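Section 3. Setting Up the Table-Clearing Demonstration for Visitors

Applies to: Cavgate two-arm demonstration unit, Jellateck control software, Kadgate room layout
Issued 24/01/2023

This section covers the preparation, running and shutdown of the table-clearing demonstration on an open day or group visit. Installation of the arms is covered in Section 2. Operators must have completed the Cavgate operator sign-off before carrying out any step below.

The demonstration uses light household items on a plain table. Typical items are plates, tissues and a glasses case.

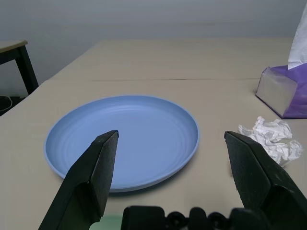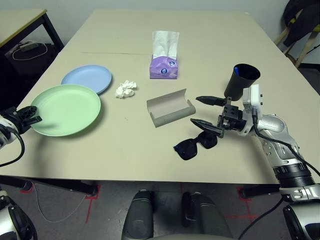
3.1 Before visitors arrive

1. Check that the table is level and that its legs are locked. If the top is made up of two sections, press down along the join and confirm that neither section moves.

2. Wipe the tabletop with a damp cloth and dry it. Do not use spray polish. Residue transfers to the finger pads and reduces grip.

3. Inspect the fingers of both grippers for splits, grease and worn patches. Replace worn fingers as a pair.

4. Trace each arm cable from the wrist to the cabinet by hand. There must be enough slack for full reach, with no loop hanging where a foot could catch it.

5. Set the visitor barrier at least 758 mm beyond the furthest reach of either arm, on all open sides.

6. Test both emergency stops. The status lamp on the cabinet must change from green to red each time. Release the stops and clear the fault from the Jellateck start screen.

CAUTION: Do not use glass, ceramic or metal tableware. Dropped plastic plates stay on the table or roll to the floor. Dropped ceramic does neither.

3.2 Starting the unit

1. Turn on the cabinet isolator and wait for the start screen.

2. Log in with the operator account. The administrator account disables the visitor speed limit and must not be used when the public is present.

3. Select Demonstration, then load program 1051.

4. Set arm speed to 50 per cent. The program will accept a higher value, but visitors at the barrier find it harder to follow the movement and the unit is more likely to knock light items aside.

5. Press Home and keep clear until both arms have stopped.

6. Open and close each gripper once from the screen. If error 3 appears, see Section 6.

NOTE: The unit takes nearly four minutes to reach the ready state from a cold start. Allow for this if the group is already in the room.

3.3 Running the demonstration

1. Place the items with the unit in Hold. Items may touch or overlap, but keep them out of the outer margin of the tabletop.

2. Step back behind the barrier. Confirm aloud that the area is clear.

3. Press Run and keep one hand on the pendant for the whole cycle.

4. If an item slips, let the cycle continue. The program makes a second attempt on its own. Press Hold only if the item is going to jam between the fingers and the table.

5. At the end of the cycle, select Hold before anyone reaches over the table.

Soft items such as crumpled tissue give the least repeatable results -- the grip point changes with every fold. Tell the group this before the cycle starts. Plates should be picked up by the rim. A plate lying flat with its rim under another should be cleared second.

CAUTION: Visitors must not hand items to the arms. The Simiyu handover program is a separate package with its own force limits and is not loaded on this unit.

3.4 Between groups

1. Leave the unit in Hold. Do not log out, as this drops the home position.

2. Return the items to the table and discard any torn tissue.

3. Check the finger pads for lint. Remove it with a dry brush.

4. Enter any stops or faults in the log, with the program number and the item involved.

3.5 Shutdown

1. Clear the table.

2. Select Park and wait for both arms to fold.

3. Log out, then turn off the isolator and remove the key.

4. Fit the wrist covers. If the unit will stand unused until the September visits, slacken the cable clamps by one turn and tag the cabinet.

Go to Section 4 for transport between sites.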